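TV Talk > Sci-Fi & Fantasy > Renewals and Cancellations
Last updated: Saturday, November 30, 2024
2 min read

Skolamura crossover with Detari: worth doing?

gatefold51
So the Skolamura finale ended with the Detari ship in orbit and the network has confirmed a three-part crossover. I watch both, but I don't see how it works. Detari is set 249 years later.

marlowtide
They did time travel in season two of Skolamura. The gate on Endale was never closed. I assume they use that.

pk_northside
The gate was closed. It's in the July episode, the one where the crew leaves the moon. The engineer says it on screen.

marlowtide
She says it's powered down. Different thing.

gatefold51
I rewatched it last night and "powered down" is the line. I still think it's a cheap way in. Detari has spent two seasons telling us nothing survived from that period.

hollisreads
I don't mind how they get there. My worry is the running time. Three parts at 40 minutes each, with two full casts, and Javgate is supposed to be the villain for all of it. Somebody's going to get two lines.

pk_northside
It'll be the Detari medics. They got dropped from the last special too.

tambourine_lane
I disagree with most of this. The last special was the best thing either show has done, and it had a bigger cast. Watching part one with my sister, then recording the others. 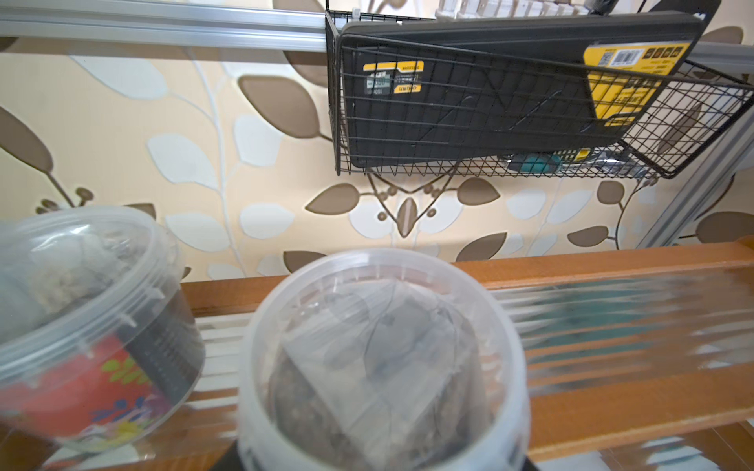
Two of the tubs on the slatted shelf.

hollisreads
Shelf looks good. The last special had one villain and one location, though. This has Endale and the station.

tambourine_lane
Fair. I'd still take a crowded story over another bottle episode.

gatefold51
Does anyone know which show airs part one? I'm only set to record Skolamura.

pk_northside
Detari has one and three. Skolamura gets the middle.

Tags: crossovers, Skolamura, Detari, season finales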